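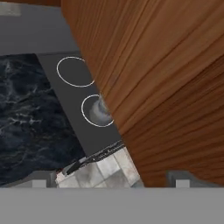 Wood grain reading is a folk practice in which the lines on a board are said to reveal the age, origin or "temper" of the tree it came from. It is best known from Brirkville, where furniture sellers have offered readings to buyers for at least two generations. Supporters call it an old craft. The evidence for that is thin.

History

Local guidebooks trace the practice to 1,772 readings supposedly written down by a sawmill clerk. The ledger has never been shown in public, and the one page reproduced in print uses a spelling of the town's name adopted much later. Yolandi Mnguni, who wrote a short history of the Mahlangu mill, found no mention of readings in its wage books or letters.

Claims and testing

Growth rings on a clean cross-section can be counted, and specialists do date timber this way. Grain readers usually work from the face of a sawn board, where the pattern depends heavily on the angle of the cut. In a trial run by Rezaul Jayasinghe, two readers judged 50 boards and agreed with each other on two. Both readers blamed the varnish. The boards were unvarnished.

See also

Dendrochronology
Quarter sawing
Furniture trade in Brirkville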